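Moth night at Kastdale, July

Home at 1:15 and far too wound up to sleep, so I'm writing this at the kitchen table with my boots still on. What a night!
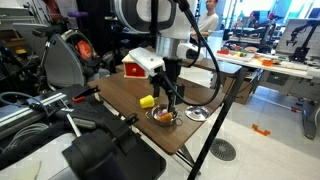
Solange Maillard wrote to me at lunchtime that I should stop fretting over the clouds, that warm and overcast with no wind was the best moth weather anyone could ask for, and that if I canceled she would drive out there and run the trap without me. She was right, of course. I went.

We set the sheet and the light at the bottom of the hay meadow, where the ditch runs along the willows. It's the field the Cerndale people stopped spraying two summers ago, and you can tell just by walking into it. My socks were full of seeds before I'd put the bucket down. Knapweed everywhere, bedstraw, vetch climbing up the fence posts, and bumblebees still working the clover when it was so dim I could hardly read my own handwriting.

Nothing much for the first half hour (a few midges, one very confused beetle that kept landing in my hair). Then at 10:40 the first hawk moth came in, an elephant hawk, pink and olive and so perfect that I forgot to write it down. After that they kept coming. Footmen, hooktips, a swallow-tailed moth like a scrap of pale paper, so many yellow underwings that they were bouncing off my glasses. Anneli had the clicker and I called the names, and when I didn't know one I just yelled "pug!" and she laughed at me and put it in a pot for the morning.

We stopped at 300 moths. Last July, same spot and same lamp, we packed up with fewer than half that. I know one night doesn't prove anything and that last year's was cold. I know! But I wanted to run up and down the lane telling people.

The other half of the evening was the long walk along the Postitau side, where the beet still gets the full treatment. The transect is 700 meters and we did it before dark, at the slow pace, nets down. Two bumblebees. Both on the same thistle, right at the corner where the margin is widest. Anneli didn't say anything, she wrote the 2 in its box and underlined it.

So I have been thinking about margins all the way home. If one wide corner with a thistle in it can hold two bees, what would a whole strip do? Lopes, who rents that field, isn't against it. He asked me in spring what seed would cost and I mumbled something useless. I should go back with a proper number and a map. Anneli Ojala says start with the north edge, it's wet and he loses the crop there anyway.

Season total for all the traps is now 1245, and there's August still to come.

To do tomorrow: look at the pugs before it gets hot, let them go in the shade by the ditch, charge both batteries, find the other net. Write to Solange and admit she was right about the clouds. Ask her about that small gray one with the dark comma on the wing, I've been through the book twice and can't place it.

Quarter to two now, and there's a moth on the lampshade. Just an underwing. Let it out, then bed.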